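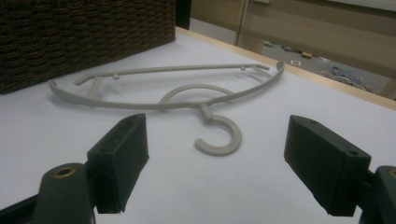 Ute Lindemann

Ticket: Order status stays on "Picking" after the label is printed
Product: Kumov Stock, web version
Shop: Skonesik, second-hand clothes and house goods
Priority: normal, later changed to high
Status: solved

First message

Hello, I write for our shop in Rurnholm. We use Kumov Stock for the online orders since last August. Until the update everything was fine. Now I have this problem: I open an order, I scan the items, I print the shipping label, and the order should go from "Picking" to "Packed". It stays on "Picking". The customer gets no e-mail, and the item is still shown as available in the web shop. Yesterday we sold the same winter coat to two people and I had to write a very unpleasant message to one of them.

What I tried already:
- log out and log in again
- other browser (same result)
- other computer, the old one in the back office (same result)
- delete the browser cache
- print the label a second time. Please do not do this, it makes a second label and the carrier charges it.

The label itself is correct. Address, weight and barcode are all good. There is no error message on the screen.

Reply from Finn Janssen, support

Hi Ute, thanks for the clear list. Can you tell me whether it happens with every order, and send me one order number that got stuck and one that went through? Please also check Settings > Workflow > Status rules and tell me what is written in the line "After label".

Ute Lindemann

It is not every order. Order 282 is stuck. Order 142 is an old one from before the update and it was fine. In the line "After label" is written "Set to Packed if all lines confirmed". I did not change this.

I looked at the stuck orders and made a note of each one during the afternoon. There are 17. I could not find a rule first. Some are big, some are only one item. Some are paid by card, some by bank transfer. My colleague Nkechi Bashir thought it was the gift wrapping, but two of them have no gift wrapping.

Finn Janssen, support

The rule is waiting for a line that isn't confirmed. Could you open 282, click the three dots at the top right and choose "Show hidden lines"?

Ute Lindemann

Now I see it! There is a line "Packaging set small", quantity 1, not confirmed. I never saw this line before. In the other stuck orders it is the same, sometimes "small" and sometimes "large". The orders which work have no packaging line.

I think I understand where it comes from. In spring Fiachra Carroll made packaging sets for us, so that the cartons and the tape are taken from the stock automatically. It worked well. The sets are added only when the customer chooses parcel delivery, and pick-up orders have none. That is why I did not see the rule, I was looking at the items and the payment and not at the delivery.

So my question is: why must I confirm a line which I cannot see?

Finn Janssen, support

You shouldn't have to. Before the update, hidden lines were confirmed automatically. The new version has a separate switch for that, and for accounts with older packaging sets it was left off. I've reported it to the developers.

Until there is a fix, please do this:
1. Go to Settings > Workflow > Hidden lines.
2. Turn on "Confirm automatically".
3. Save, then log out on all computers.
4. For the stuck orders, open the order list, filter by "Picking", select them and choose Actions > Check status again.

Don't use "Set to Packed" by hand. It changes the status but does not reduce the stock.

Ute Lindemann

I did steps 1 to 3 at 14:20. Step 4 worked for 14 orders. The other 3 are still on "Picking". For these three I had printed the label two times, maybe this is important.

Finn Janssen, support

It is. Open the order, go to Shipping, and cancel the label you didn't stick on the parcel. Then check the status again. If the label was never scanned by the carrier, you can ask for the charge back on the same page.

Ute Lindemann

All orders are on "Packed" now and the e-mails went out. I compared the stock for cartons with the shelf – it was right. The refund for the labels is requested, but it says that it can take some days.

One small wish: please show a message when an order waits for a hidden line. A short sentence would be enough. You can close the ticket.

Finn Janssen, support

Passed on to the developers together with the report. Closing this one. If the refund doesn't arrive, reply here and the ticket opens again.

Contact support | Terms | © Kumov | Back to top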